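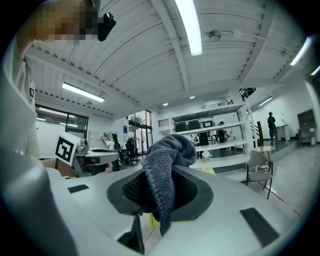 A towel is the worst thing you could have picked, a reader commented under our first listing, and if the kit can't teach a towel I don't want to hear what it does with wooden blocks. Fair enough. Most of what follows is about cloth.

Kuroda Hand-Held Gripper Pair
Sold by Lomari
Price: $990 per pair, cables included, arms and computer extra
Status: in stock, next batch in February

What you are buying

Two hand-held grippers for recording two-handed tasks. You hold one in each hand and do the job yourself, and the recording becomes training data for a pair of robot arms you presumably already own. If you don't own them, please stop at this page and think about the rest of the bill before you order. The maker's leaflet calls the kit "everything you need to teach a robot." It is everything you need to record a person. The teaching happens later, on somebody's graphics card, and it may or may not go well.

We sell the Kuroda pair alongside the Clirko remote-control station, and customers ask which is better. With the Clirko you drive the arms directly, so every motion you record is one the arms have made. With the hand-held pair you can move in ways your arms can't copy. You won't find that out while you are recording, either. People who buy the hand-held kit for speed should allow for that.

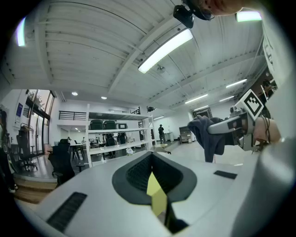
Tracking is the part of the leaflet we trust least. It promises position "in any indoor space," which is a big promise for a system that depends on a camera getting a clean look at a printed pattern. Bright ceilings, glass doors and people wandering through the back of the room are normal in the places our customers work, and you should test in your own room before you believe anybody's number. Watch your wrists too. With the gripper held up and a cloth hanging off the front of it, the square marker on top tips over to one side, and it is easy to tip it further than you meant to. Our advice is to record short clips and look at the tracks the same day.

Our own trial: we recorded 50 towel folds and kept 39. Most of the ones we threw out had a lost marker. The others were sloppy folding, and we can't blame the hardware for those. A vendor who shows you only the kept ones is telling you very little.

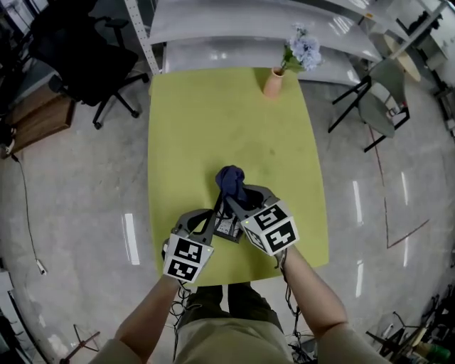

Cables are the complaint we hear most, and we agree with it. A battery version has been "coming" for as long as we have carried the product, and we would not hold an order for it. Until then you work tethered. The leads run from the grippers down past the edge of the table to the floor by your feet, so anything that needs you to walk, turn or reach a high shelf is a poor match. Standing at one table and pinching up a crumpled cloth is a good match. Buy it for that sort of job.

In the box

2 hand-held grippers
Printed marker panels, already mounted
Cables for both units
One-year license for Rindari Capture

Notes on the software

Rindari Capture records and trims clips and exports them in plain formats. Its automatic "quality score" rated several of our worst folds above our best ones. We turned it off. Check whether you still need the license after the first year, as the export keeps working without it and the score is most of what you would be renewing.

Returns

Unused kits come back for a full refund. Used kits come back too, less a cleaning fee, if you send us a few of your failed clips with them. We read the returns pile closely before we reorder.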